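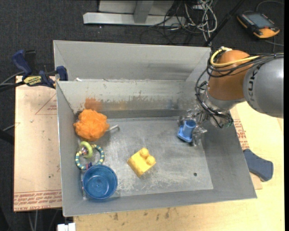 Figure 3. Two-compartment metal bin with toys in the front compartment.

Loading the bin

1. Empty both compartments and wipe the floor with a dry cloth.
2. Turn the bin so the wide compartment faces front.
3. Put the toys in the front compartment only - blocks, plastic pieces, mesh poufs. Leave the narrow rear one clear.
4. Spread the pieces across the floor. Do not stack them.

Note: Scratches and scuff marks on the metal are normal wear. Report bent dividers to Stillell.

Caution: Sheet-metal edges can be sharp. Wear gloves when lifting the bin.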